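4.2. Discusión: la transpiración como magnitud y como argumento de venta

Los valores de evacuación de humedad que acompañan a casi cualquier camiseta técnica proceden de ensayos sobre tejido plano, sin costuras y sin cuerpo debajo. Conviene recordarlo antes de interpretar la ventaja que Lindemann y Dreßler atribuyen al punto de poliamida Kineritz frente a la lana merina de gramaje ligero. Su muestra se reduce a 13 corredores, todos del mismo club de Skatstead, y solo 2 completaron el recorrido con ambas prendas en condiciones térmicas comparables.

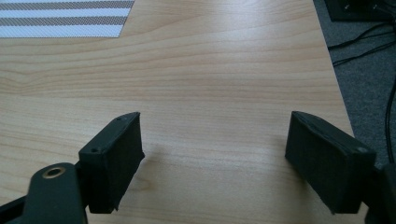 Tampoco convence la escala subjetiva de confort empleada. Los participantes sabían qué prenda llevaban, y el fabricante, Haberkorn, había anunciado el tejido en abril como «segunda piel». Que después lo calificasen de más fresco dice poco sobre el tejido. En nuestra serie, con las etiquetas retiradas y el mismo corte para las dos prendas, la preferencia se repartió sin un patrón que nos atrevamos a defender.

Queda el asunto del secado. La diferencia a favor del sintético existe, y no la discutimos, pero se midió con la prenda colgada e inmóvil. Bajo una mochila cargada, en la subida de Morkasari (unos 600 metros de desnivel), la zona dorsal permaneció húmeda con los dos materiales hasta el descanso.

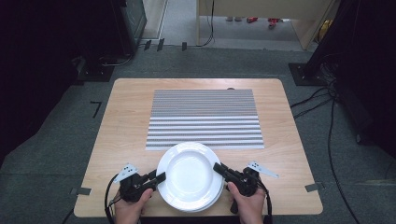

Más difícil de valorar es la durabilidad. El trabajo citado da por buena la resistencia a la abrasión tras 13 lavados domésticos, una cifra que se nos antoja corta para una prenda que se vende como inversión de varias temporadas. No se indica el detergente ni si hubo secadora. Pedimos a los autores los datos por prenda y recibimos únicamente las medias, con las que no es posible saber si alguna unidad falló pronto.

Figura 3. Superficie de mesa de madera clara; mesa con mantel individual a rayas y platos blancos apilados.

Mientras no se publiquen esos registros, seguiremos tratando la superioridad del Kineritz como una hipótesis del departamento comercial.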